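Muireann Daly had promised the shop a machine that tidied by August. The Bomevden cost her nearly 80 shifts of wages, and so far it only worked in simulation.

"Can it sweep?" Odette asked.

"No."

"Stack shelves?"

"Grondis says next year."

Odette pulled a stool up to the monitor and finished her tea. She'd sorted the stationery counter by hand every night - pens, tubes, odd caps - and it took her ten minutes.

"So what's it doing now?"

"Blue tray," Muireann said. "Watch the right hand." 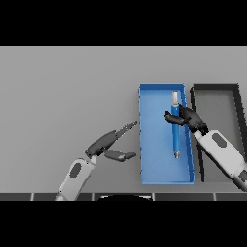
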